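About Iltirik

Iltirik is a small training school for people who want to work with robots. We are in Varnorcombe, in a former dairy building beside the river, and we opened our doors to the first group of students with one teacher and very few chairs. Now we have 34 students in the day courses and a second room upstairs for electrical work.

Our founder, Kohei Uchida, worked for many years in factory maintenance before he began to teach. He wished to make a school where a person learns first with the hands and after that with the book. We still keep to this order. In the first week a new student learns how to stop a machine safely, how to read its status lights and how to write a clear note when something has gone wrong.

The open day

Each February we invite the town to visit us. The doors are open from ten in the morning until the last guest has gone home, and it is free of charge. Families come, also shop owners, pupils from the secondary school and sometimes people who only want to see what became of the dairy.

The main part of the day is the table demonstration in the ground floor workshop. Two arms work over one table, and the task is to put ordinary shopping on a serving tray. We choose things which everybody has at home, so that a visitor can compare the robot with his or her own hands. A drink carton must be held firmly but must not be squeezed. A bag of crisps changes its shape each time you touch it. A bottle lying on its side likes to roll.

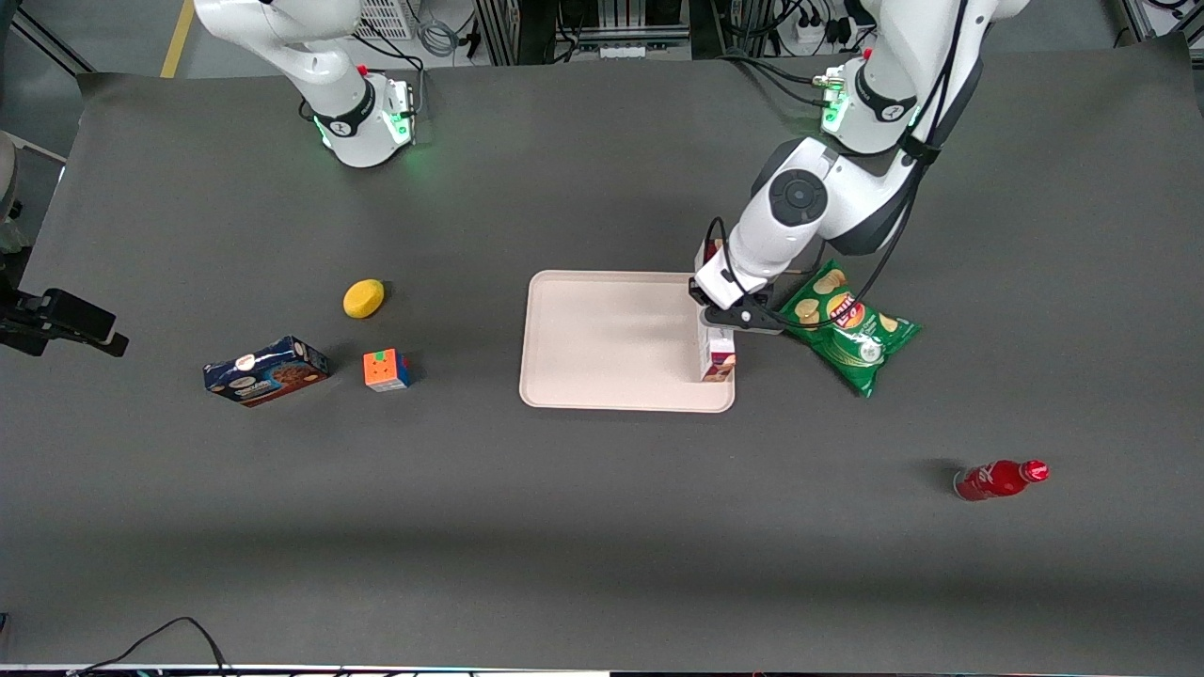

Our students lead the demonstration themselves. They explain the task, answer the questions and decide when to begin again from the start. Teachers stand at the back and try to keep quiet. We find that a student who has explained a gripper to a child of seven years understands it better afterwards, and the teachers learn from the questions too. Last time a lady asked why the robot does not simply push everything onto the tray with its elbow, and we spent a good part of the next lesson on this.

The demonstration runs on Pruvuvex, our own teaching software, which was written here by former students. The exercise itself is called Lò. It has 47 short steps in the course book, and the open day shows only the beginning of them.

Our courses

We offer a basic course of 3 months and a longer course for those who already have a trade. Classes are small, and the lessons are in English. Many of us, including teachers, speak it as a second language, so please do not be shy about yours.

Visiting us

If you cannot come to the open day, you may still see the workshop. We receive small groups on most afternoons from 2 o'clock. Please write to the office beforehand and tell us how many you are, and whether anybody needs the ramp at the side entrance. Children are welcome with an adult. Parking is in the yard, behind the old milk store.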